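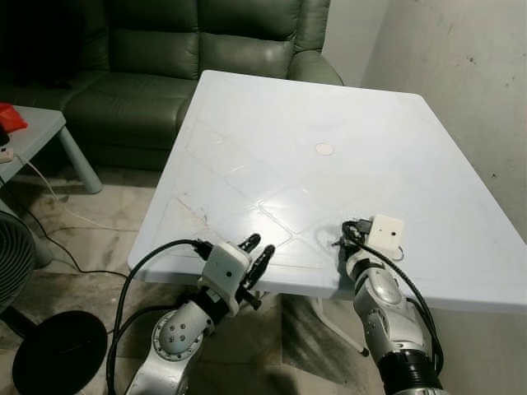
Figure 5.1 A two-arm station at a white plastic table, with a small round disc on the tabletop.

Chapter 5
Budgeting for a Two-Arm Station

The price on a supplier's quotation is the starting point of an equipment budget. A buyer who stops there will usually run short before the station does any useful work. This chapter sets out the remaining costs and the order in which they should be estimated.

Costs fall into two groups. Capital costs are paid once and include the arms, the grippers, the wrist modules, the controller and delivery. Running costs recur and include power, replacement cables, gripper fingers, software renewals and operator time. Some items belong to either group depending on the contract – training is the usual case – and must be assigned before any totals are compared.

The work surface is often left out of the first draft. In Figure 5.1 the tabletop is glossy and carries a faint raised diamond pattern. A planner should ask whether a thin part can be picked reliably from such a surface, and whether a mat or fixture plate needs its own budget line. Cable routing should be priced at the same stage. Cables that hang from the wrist, as on the left arm, need slack for the full range of motion and a clear path to the floor.

Section 5.2 works through two quotations for a comparable station, one from Wekon and one from Lesolix. The Wekon quotation lists a gripper spares kit at 238 dollars and an annual software renewal at 1149 dollars. Lesolix includes both in the purchase price for the first two years. The comparison is carried out over a service life of five years.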